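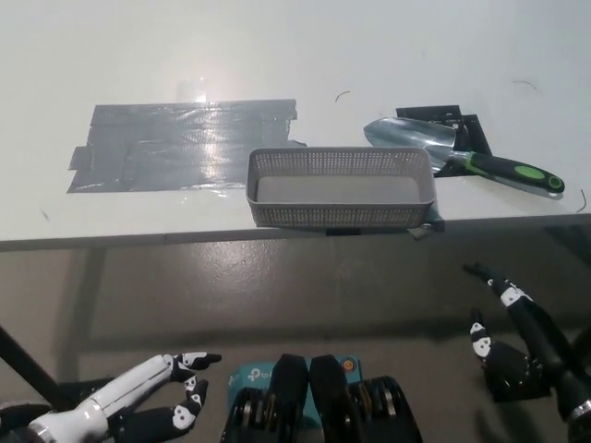
Rechercher sur le site OK

« Le plus dur, c'est de ne pas aller trop vite »

Quand Catarina Bettencourt m'a tendu les manettes, j'ai cru que ça allait ressembler à un jeu vidéo. Eh bien non ! J'ai mis un temps fou à amener la main droite du robot au-dessus de la table, et je vous passe la suite. Elle, elle rigolait doucement. Elle fait ça depuis avril, chez Senetti, et elle en est à 152 démonstrations pour un seul et même geste : prendre un petit transplantoir de jardin et le déposer dans un panier en plastique.

« Les gens pensent qu'on programme le mouvement, me dit-elle. Moi je ne programme rien, je le fais. Le robot enregistre mes gestes à travers ses bras à lui, et c'est avec ça qu'on l'entraîne ensuite. Si je suis brouillonne, il apprend à être brouillon. »

Je lui demande pourquoi un transplantoir (j'avoue que j'espérais une histoire de potager). Elle hausse les épaules. « Il y a un manche et une lame, donc deux façons très différentes de l'attraper, et une seule qui nous intéresse. Par la lame, ça tourne dans les doigts. Je vise toujours le manche, même quand l'autre bout est plus près. » 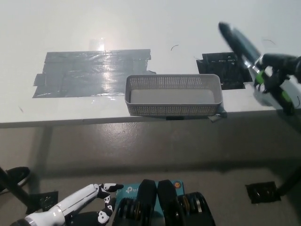

Le bras droit au travail, le panier gris vide au bord de la table.

Son collègue Hideaki Imai, lui, s'occupe du tri. Tout ce que Catarina enregistre passe sous ses yeux, et il en jette ! « Au début j'en gardais trop, raconte-t-il. Une hésitation, un petit coup dans le panier, je me disais que ce n'était pas grave. Et puis on a vu le robot hésiter exactement au même endroit, tout seul. Là, j'ai compris. » Sur la première série, il en a écarté 18. Catarina s'en souvient très bien, elle lui en veut encore un peu, je crois.

On a parlé aussi du guidage à la main, quand on saisit carrément le bras pour l'accompagner. Ils l'ont essayé sur Kuroda, leur projet précédent. « C'est plus naturel, mais on finit par se mettre devant les caméras, explique Hideaki. Et avec des doigts pareils, il faudrait trois mains. »
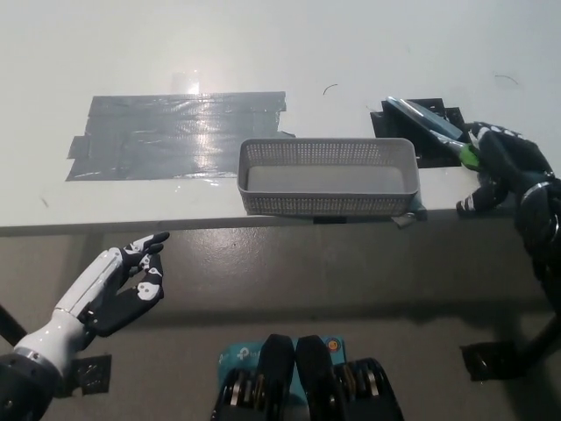
Ce qui m'a le plus surprise, c'est la fatigue. Catarina s'arrête toutes les demi-heures, elle pose tout, elle va boire un thé. « Ce n'est pas physique. On regarde par les yeux d'un autre, avec un tout petit décalage, et on doit serrer des doigts qu'on ne sent pas. Après une pause, mes gestes sont plus propres, ça se voit sur les courbes. »

Et la suite ? Changer la position de départ de l'outil, puis l'orientation, puis passer à d'autres objets. J'ai redemandé un essai avant de partir. Elle a dit oui, à condition de ne pas l'enregistrer.

Décembre 2019

916 partages 2 commentaires

Rin Matsuda
Merci pour l'article ! J'aurais aimé savoir si elle alterne main gauche et main droite, ou si tout se fait à droite.

Kulsoom Warraich
Le coup de l'hésitation recopiée, j'ai vécu la même chose en stage. On avait dû refaire toute la série, j'en ai encore mal aux poignets.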